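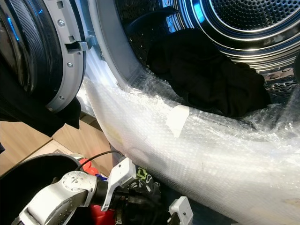
Words by Delphine Okrasa

Black clothes are the great test of a washing machine, and of whoever is running it. White towels forgive you. Jeans forgive you, more or less, for years. But put a black T-shirt through the wash with the wrong company and it comes back gray at the seams and wearing a fine coat of somebody's bathrobe, and there it stays until you find the lint roller.

I own an embarrassing amount of black clothing (it started in college and never wore off), and I love doing laundry. I love it the way other people love baking bread. So when I moved into an apartment on Butard Street with a front-loader of its own, after most of my adult life feeding quarters into top-loaders, I was thrilled! Then I washed a whole week of black in it, pulled out the first sweater, and saw that I'd have to learn the job all over again.

What a front-loader does

Open the round door and put your head near the drum. You'll see it's a much more interesting place than you remembered. The back wall is polished steel pricked with little holes, the side is dimpled like a golf ball, and the whole thing lies on its side so the clothes have to climb and fall, climb and fall, through a fairly small puddle of water. An old top-loader drags everything around in a full bath. Dropping is kinder to fabric than dragging, and I can see it in my black cotton, which keeps its face longer.

The catch is the small puddle. Less water means lint and soap have fewer ways out. In a front-loader, black laundry that looks dusty is very often laundry with detergent still in it. I cut mine down to 2 tablespoons for a normal load and the pale streaks on my work pants were gone in a couple of washes. If you have soft water, try even less.

Load lightly, too. I like to be able to lay my hand flat on top of the pile with the sleeve of my shirt still inside the drum. A stuffed drum can't drop anything, so the clothes just ride around in a wad, and the creases rub themselves pale. Those chalky lines down the front of a black hoodie? That's where they come from.

Sorting, the fun part

Everybody knows about lights and darks. Please go one step further and sort darks by what they shed and what they catch. Fleece, flannel, towels and new socks shed. Leggings, knits and anything with stretch in it catch. Keep the two groups apart and half of your lint trouble is over before the water runs.

Then turn things inside out. All of it: shirts, pants, the lot. Zip the zippers and hook the hooks. Whatever rubbing has to happen can happen on the side you don't show to the world. I used to skip this on busy nights, and I have a pair of faded corduroys to remember those nights by.

Cold water, short cycle, medium spin. I know the sanitize button is tempting. Save it for dishcloths.

The gasket

Between the door and the drum there is a thick rubber ring, and it is the most neglected part in the house. Pull back the fold at the bottom. Go on! In mine I have found bobby pins, a guitar pick, a library receipt and a black sock so flat and cold I took it for part of the machine. Hair collects in there, and so does a gray paste of lint and old soap that is quite happy to smear itself along the hem of your next clean shirt.

I wipe the fold with a damp rag after the last load of the day and dry it with the other end of the same rag. The door stays open overnight. A wet ring in a closed machine smells like a pond by Thursday, and black cotton holds on to that smell in a way I can't explain.

Getting it out again

Dark clothes hide in a drum. I have walked off with a full basket and left a T-shirt slumped in there more times than I'd like to admit, and the next load was sheets. So now I give the drum a good spin by hand before I shut it and look again, low down, where things gather over the lip. Check the door as well. A strap or a sleeve loves to catch there and hang halfway to the floor.

Shake each piece hard, once, while it's damp. It's satisfying, it makes a noise like a flag, and it knocks the twist out of the sleeves. Knits go flat on a towel. Everything else goes on hangers over the tub, away from the window, for the sun will turn a black shirt brown across the shoulders in a single summer.

I do use the dryer sometimes, for 11 minutes on low, and only to soften things that have already dried. Longer than that and you can find your shirt in the lint trap.

A diary of one load after another

I should confess to the notebook. It hangs on a string beside the detergent, and I've written down every load since I moved in: what went in, which cycle, how it came out. There are 691 entries. The star of the book is a plain black crewneck from a little shop called Amato, washed cold and inside out every time, and it is still the blackest thing I own. The saddest page belongs to a scarf that met a new red bath mat.

Leafing through it the other evening, I was surprised at how few of the bad loads had anything to do with soap or temperature. Mostly I'd been in a hurry and tossed in one extra thing. A towel, usually. These days the towels have their own hamper in the hall, and the blacks go in on Sunday morning, with the radio on and the door to the kitchen propped open so I can hear the spin wind down.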